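How to hand your payroll to an outside provider

Start two months before the changeover. A November start suits most small firms.

1. List every task you want to pass on, from payslips to pension letters.
2. Ask at least two providers for a fixed monthly price. Flasdale quoted us for 22 staff.
3. Agree who answers staff queries, and by what time of day.
4. Run both systems side by side for one full pay period.
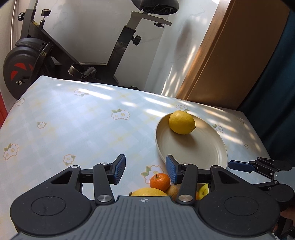
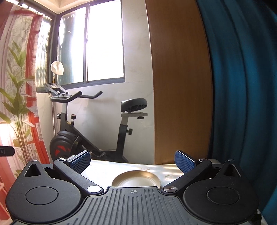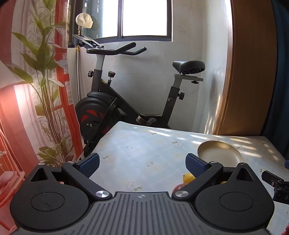
5. Compare the totals line by line before you cancel the old software.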